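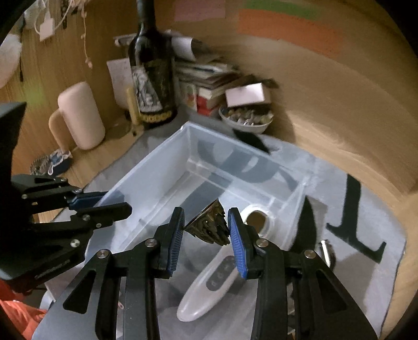 Sukon is a program for replaying and labelling recordings made with two hand-held grippers, and I have used version 2 of it since October. It takes the video and the finger positions from both hands, puts them on one time line, and proposes where each grasp starts and ends. My test set has 487 recordings from a desk, with a clear plastic bin and small things in it. The difficult piece is a dark triangular one with a rough, jagged edge. With the fingertips on both sides of it, Sukon must decide if this is already a grasp or only the approach, and it often decides too early. Behind the piece there is a white roll of tape, and that one it marks much better.

The correction tool is the best part. You pull the border of the segment with the mouse, and the plot of the finger opening moves together with the video — no delay, even on my old laptop. In Ornlow, which I used before, the same work needed 5 clicks and a reload.

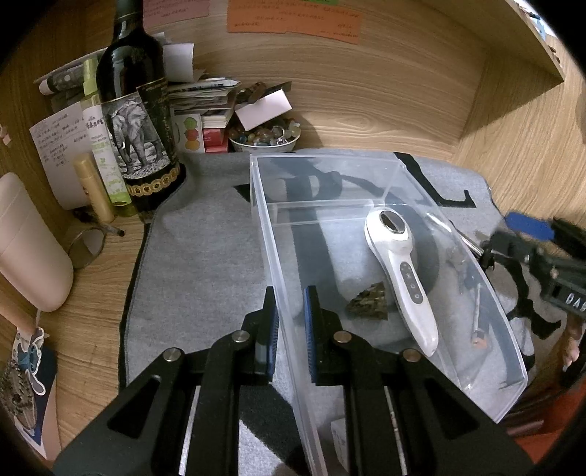
I am less happy about the transparent walls. The depth estimate jumps when a finger passes behind clear plastic, and the planner export then contains a small kick in the path. There is a smoothing filter, but it is switched off by default and the manual does not mention it. My colleague Nhung Lại found it in the settings file. Export to Astent format works well, only the colour of the labels is lost.

I would buy it again for two-handed work. For one gripper, Ornlow is cheaper and enough.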